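The Ferry That Takes Its Time

Covimville to Etska, the slow way

October 16, 2022

Missed the first boat. Of course. The timetable taped up at the Covimville landing is the summer one, still, and it's the middle of October. So two hours on a bench with a paper cup of coffee and a gull that wanted my roll.

Worth it though. The Rernimeo is the last slow ferry on this stretch of water and she goes how she goes. Six stops. A car deck that smells of diesel and apples this time of year. Everybody on board seems to know which side to sit on - left going out, right coming back, for the sun - and I sat on the wrong side both ways.

People keep asking if she'll last. There's a road now, has been for years, and the drive is quicker by miles. But the road goes around and the boat goes through, past the pilings and the old ice house and the backs of everyone's yards. Laundry out. Dogs barking at us from docks. One kid waving a rake.

In July it's a different boat. Full. Bikes stacked on bikes, coolers, sunburn, a line for the one restroom that goes halfway up the stairs. The board in the cabin lists 409 passengers as the busiest single day, chalked up and never wiped off. Next to it somebody has chalked 1,628, no label. Asked at the snack counter. Got a shrug and a grilled cheese.

About that grilled cheese. Get it. White bread, too much butter, pickle on the side, wrapped in paper that goes see-through before you find a seat. The soup is fine. Skip the muffins.

Third stop is Vlachopoulos, a landing named for the family store right above it. Bait, batteries, birthday cards, very good olives. The boat waits while people run up and back, and the captain gives one long blast on the horn when he's had enough. I ran. Bought olives, forgot my change, got the look from the deckhand.

Then the long open bit. Wind. Hat gone, nearly. No phone signal and you can feel the whole cabin give up and start looking out the windows, or sleeping, or talking to whoever is next to them. The talk was mostly about roofs. Who does them, who used to do them, what they want for one now. 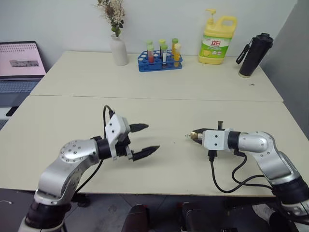

Two arms over a cream-colored tabletop, with a row of items on the table behind.

Etska comes up slowly. Water tower first, then the church, then the row of painted sheds everyone takes the same picture of. I took it too. You get forty minutes if you're going straight back, which is enough for a walk up the hill and not enoguh for lunch, so plan for the later boat if you can.

The hill is steeper than it looks. Good bench at the top, bad bench halfway. The little museum was closed, hours on the door in pencil, couldn't read them.

Back down with wet shoes, last one up the ramp. The light went pink somewhere past Vlachopoulos and half the cabin moved over to the right side for it. I finished the olives.

If you go: cash only at the snack counter. Bring a sweater even if its warm on shore. And check the timetable at the ticket window, don't trust the one on the post.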